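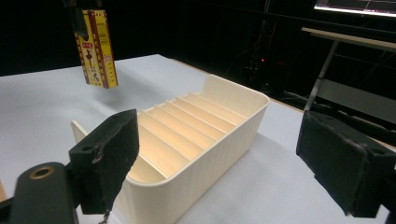 The Water Under Golness

Glenys Hollis had paid a hundred dollars to have her land witched, and she wanted her brother-in-law to be nice about it.

"I'm always nice," said Hemi Dunstan.

"You laughed at the man's hat."

"I laughed near his hat."

They were standing in the top paddock at Golness, where the grass had gone the color of cardboard and the trough had a rim of green scum a foot below where the water used to sit. The man with the hat was Corey Harawira. He had come up from the coast in a clean truck with a pair of bent brass rods on the passenger seat, and he had asked them not to tell him anything about the property. He said it muddied the signal.

Hemi had a few thoughts about that. A man who didn't want to know anything had still parked by the old pump house for twenty minutes, where anyone could see which way the pipes ran. He had also stopped at the store on the way through, and the store knew everybody's business back to the war.

"He found water for the Cheung place," Glenys said.

"There's water under the Cheung place. There's water under all of it if you go deep enough. I could throw a boot and find water."

"Then why didn't you?"

He had no good answer to that, so he watched the man walk.

Corey Harawira walked slowly, elbows tucked in, the rods level in front of him. Twice they swung together and twice he backed up and tried again. The third time he stopped beside a dead willow and pushed a peg into the ground with his heel.

"Sixty-seven feet," he called. "Sweet water. Good flow."

"Not sixty-six?" said Hemi.

"Sixty-seven."

Tane came up from the house about then. He was Hemi's boy, home for the winter and bored with it. He looked at the peg and the willow.

"Would you do something for me?" he asked. "Would you put a bag over your head and do it again?"

Glenys said his name in the voice she kept for church. But Corey only scratched his neck and said he didn't mind. He had been asked before. They found a feed sack that didn't smell too bad, and Tane turned him around a few times and walked him off across the paddock by the elbow.

The rods crossed by the fence. Then they crossed beside the trough. They crossed once more on a patch of bare dirt a long way from the willow, and that was where he wanted the second peg.

Hemi waited for him to be embarrassed. He took the sack off, folded it, and gave it back to Tane.

"Could be two streams," he said.

"Could be," said Hemi.

The driller was a woman named Imke Buschmann who charged by the foot and had no opinions. She set up by the willow because that was where Glenys told her to set up. Hemi brought a chair out and sat in it all morning with his arms folded. At sixty-seven feet there was gray clay. At a hundred there was gray clay, a little stiffer.

"Do I keep going?" Imke asked.

Glenys looked down at the peg, which had been kicked over in the mud. Her mouth had gone small. Hemi had been saving up a remark since breakfast and found that he didn't want it anymore.

"What would you do?" he asked the driller.

"I get paid either way."

"Keep going," said Glenys.

They hit water late in the afternoon, a good deal deeper, and it came up brown and then less brown. Imke let it run a while, tasted some off her finger and spat. Iron, she said. Fine for stock.

Glenys called Corey that night from the kitchen with the door open. Hemi could hear her laughing. She told him he had been right about the willow. She told him the flow was good. She didn't mention the depth, and the man at the other end must not have asked.

"He found it," she said when she had hung up.

"Imke found it."

"He told her where to dig."

Hemi ran the tap and looked at the last of the tank water in his glass. The drilling bill was on the table under the salt. It came to a lot more than a hundred dollars. He thought about the bare dirt across the paddock where the second peg still stood, and what might be under it, and what it would cost a person to find out.

"How much does he want for a set of those rods?" said Tane from the hallway.

"Go to bed," said Hemi.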